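Kumville Community Help > Privacy and online safety

Someone emailed me my own old password and wants money – what do I do?

Asked 1 January 2020

Happy new year to me! I woke up to an email saying they've been in my laptop since September, they've filmed me through the webcam, and they'll send it to everyone I know unless I pay. The horrible bit is that the subject line was a password I really did use, for years, on the Mabula forum. I don't think I've done anything worth filming but I feel sick all the same. They've given me 3 days. Do I pay? Do I reply and tell them where to go?

2 answers

Answer 1 (marked helpful by 100 members)

Don't pay and don't reply. I had the same thing twice last year, nearly word for word, and I lost a night's sleep over the first one before I did some reading. These go out in huge batches. Somebody's old password list gets passed about, and a bit of software drops your password into the subject line so it looks personal. Mine came from a shopping site I'd forgotten I'd joined.

Change that password anywhere you still use it, starting with your email, and switch on the second login step while you're in there. I used to have the same one for everything (I know, I know) and it took me a whole evening to sort out. Keep the message in case you want to report it, just don't click on anything in it.

What bothers me is how cheap this has got. It used to be that you had to be rich or famous for anyone to bother – now they can try it on all of us for pennies. I wrote a longer moan about it on the Setport board, thread 3958, if you fancy it. 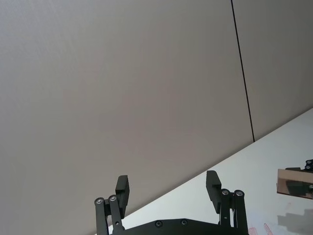
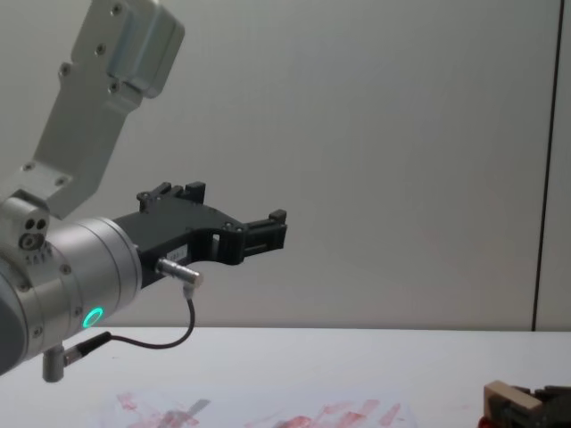

Oh, and if they ever send you a real picture or a real bit of a private chat, that's another matter. Still don't pay, but save everything and ring the police. There's no shame in it, whatever's in the picture.

Answer 2

had one of these, deleted it, nothing happened. bit of tape over the webcam if it makes you feel better. is Stulberg still doing the free password manager? I could only find the paid one and it only covers 2 devices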